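Crafts > Textiles > Nonwovens > Felt
Reading time: 3 min
We use cookies to remember your settings. Accept / Manage

Felt

Felt is a dense cloth made by matting fibers together, usually wool. No weaving, no knitting. Moisture, heat and rubbing do the work. One of the oldest textiles known, and still made by hand in places, though most felt sold today comes off machines.

How it forms

Wool fibers have tiny overlapping scales. Wet them, warm them, add a bit of soap and the scales lift. Push the fibers around and they creep past each other and lock. Goes one way only. A felted sweater can't be un-felted, as anyone who has put one through a hot wash will know.

Fur felts too (rabbit, beaver), finer than wool and mostly used for hats. Plant fibers like cotton don't have scales and won't felt on their own. Synthetics neither, those have to be needled.

Main types

Wet felt. The traditional kind. Carded wool laid in thin layers, each layer crosswise to the last, then soaked and rolled. Shrinks a lot in the process, often by a third or more, so the starting layout has to be oversize.

Needle felt. Dry. Barbed needles punch up and down and drag fibers through the mat. A small factory loom might carry 3000 needles on one board. Hobby version uses a single needle and a foam pad, mostly for small figures.

Pressed felt. Wool, or wool mixed with viscose, set with steam and pressure. Sold in sheets and rolls. Craft felt is often called pressed even when it's really needled acrylic, which causes confusion.

Woven felt. Strictly a woven cloth that has been fulled until the weave no longer shows. Billiard cloth is close to this. Some writers leave it out of the catagory altogether.

Weight and thickness

Given in grams per square meter or in millimeters, sometimes both. Thin craft felt runs light. Lining felt at 400 grams is a common middle weight. Density matters more than thickness for hard wear: a thin dense felt will outlast a thick soft one.

Local production

Rendville had a felt works on the Bech, a short river with soft water good for washing fleece. Records put the output at some 1370 rolls in its best year, mostly underlay and saddle pads. Closed after a flood in October, year disputed. The Hestcombe mill took over the carding machines and ran them until the belts gave out. Punora, a trade name first used for Hestcombe's gray underlay, later came to mean any undyed felt in the district. Still heard at yard sales.

Care

Brush dry, one direction. Blot spills, dont rub. Cool water only if it has to be washed, flat to dry. Moths go for wool felt that sits in the dark, so air it out now and then. Pilling can be shaved. 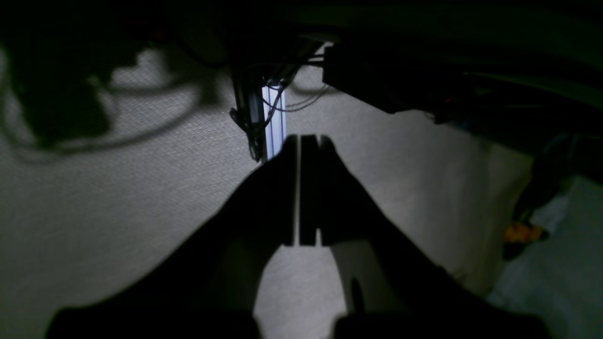 A reader writes that the moth advice is too mild, that airing did nothing for a stored underlay and only a spell in the freezer stopped the damage. Freezing is widely used, wrapped in plastic, thawed slowly, then repeated. Cedar smells nice but does little against larvae already in the cloth.

Other uses

Piano hammers, gaskets, pen tips, polishing wheels, roof insulation, boot liners. Tents, in cold dry country. Polishing felt is the hardest, can be turned on a lathe.

See also: fulling, carding, baize, batting

Last edited February 2021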